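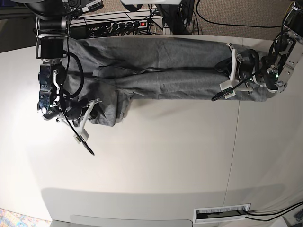

How do you fold joggers so they don't come undone in the drawer?

Posted by Oratile Gumede in Home and Laundry
341 views

I have four pairs of grey joggers and I have never managed to keep them tidy. I fold them in half one leg over the other, then in half again towards the waist, and put them in the drawer on top of each other. By the next morning the top two have slumped and the waistbands are sticking out. The waist end is always the problem. It bunches up because of the elastic, so it is thicker than the rest and nothing sits flat on it.

I don't want to hang them because the wardrobe in our flat in Irthorpe is narrow and full of coats. The drawer is fairly shallow, so they can't go in as a tall pile either. I have tried rolling them but they spring open.

Is there a proper way to do this? I would also like to know whether it matters which end you start from.

Nosipho Sithole
Member, 1,400 posts

It does matter. Start with the legs, finish at the waist, and get the waist flat before you do anything else. This is how I do ours.

Lay the joggers on a table, not on the bed. A mattress gives and you can't smooth anything properly on it. Put one leg on top of the other so you have one long strip, with the seams more or less together. Then take the waist end in one hand and the cuffs in the other and pull gently, so the strip goes straight. You are only taking up the slack. If you pull hard the elastic shrinks back and you are where you started.

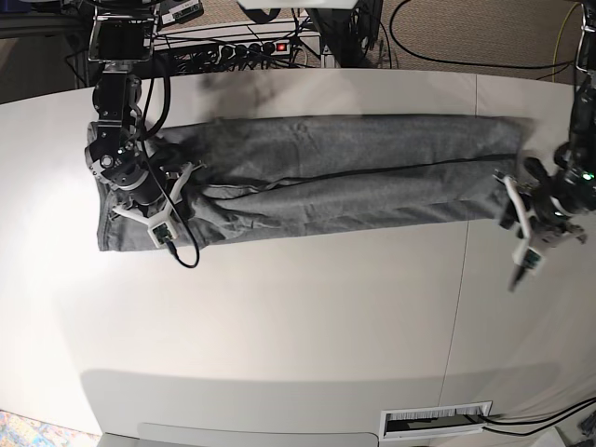
Grey trousers laid out lengthways, one leg on top of the other. The waist end is still rumpled and wants smoothing before the first fold.

Now the waist. Spread the gathers out with the flat of your hand, working from the middle outwards. If there is a drawstring, tuck it inside. When you have one leg over the other there is usually a bit at the seat that sticks out in a point. Fold that point in so the edge is straight. Most people leave it, and it makes a lump.

Then bring the cuffs up towards the waist, but stop about a hand's width short. Fold again in thirds from the folded end and tuck the last bit into the waistband. The elastic holds it shut. You end up with a block that stands on its edge, so you can put them in a row and not a pile, and a shallow drawer is fine for that.

Thick winter ones with a brushed lining won't go into thirds. Halves will do for those, and they take up more room.

Edited to add: let them cool fully if they have come out of the tumble dryer. Warm ones crease along the fold.

Seon-mi Ban

I just roll mine and put a hair bobble round them. Takes two seconds. They do come out creased but they are joggers.

Sibusiso Mthembu
Member, 2,000 posts

Agree with Nosipho on the table and on tucking in the point. I do one thing differently, which is to fold the waistband down over itself first, by the width of the elastic – then the bunching is on the inside. It works better on pairs where the elastic has gone a bit slack. On new ones it can be too tight to lie down.

If the drawer isn't full, the row will lean over however well you fold. I use a Winau drawer divider cut down to size, but a shoebox lid on its side does the same job. Measure the inside height of the drawer before you decide between halves and thirds. Mine catch on the frame when I do halves.

Oratile Gumede

Thanks all. Did the thirds on the kitchen table this evening and tucked them into the waistband. Three pairs are standing up. The fourth has a lining so I have done it in halves and laid it flat at the back. Will try the shoebox lid.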